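Search the manual Go

Section 7. Grip faults and arm-to-arm contact

This section covers the Tapsell two-arm bench when both grippers want the same object. They are very willing. Neither has been told about the other unless you loaded the shared zone file during setup, and if you are reading Section 7, you probably didn't.

7.1 What the fault looks like

The arms close in on a cup or similar small item from both sides, stop short, and the Lusum controller shows fault 28 (shared zone conflict). Sometimes they stop a little late and the fingers touch. You will hear a click, followed by a silence in which everyone looks at the person holding the pendant.

CAUTION: Fault 28 does not cut motor power. The arms are holding position and may move again if the fault is cleared from another screen. Press the emergency stop before you put a hand anywhere between the grippers. 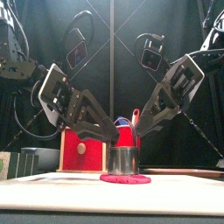

7.2 Clearing the fault

1. Press the emergency stop. Saying "stop" firmly has been tried at the Tidville site and has no effect.
2. Wait 20 seconds for the joint brakes to set. Each arm can sag up to 2 cm as they do, so keep your fingers out from underneath.
3. Look at the fingertips and the wrist camera cables. If a cable has caught on a gripper, free it by hand. Do not pull it free by jogging the arm.
4. Take the object away, along with any mat or coaster under it. Soft mats creep a little with every failed grasp, and after a shift of this the taught position is wrong.
5. Release the emergency stop and choose Recover > One Arm. Back the right arm out first, at low speed, straight up along its own approach.
6. Back out the left arm the same way.
7. Send both arms home and reload the shared zone file. Check that the file name on screen matches the bench you are standing at.

NOTE: Do not choose Recover > Both Arms. It retraces the last move for each arm with no regard for the other. Gamport has promised to gray out this button in the next release, as it did for the last one.

7.3 If the fault comes back

Shiny metal objects are the usual suspects. A polished side reflects whatever stands near it, and the wrist cameras may put the rim where it isn't. Turn down the bench light one step and run the grasp again with one arm only, the other parked at home.

If one arm works alone and two still fault, redo the base calibration in Section 2. Send the log to Bevan Rakena in support before you restart the controller, as a restart erases it.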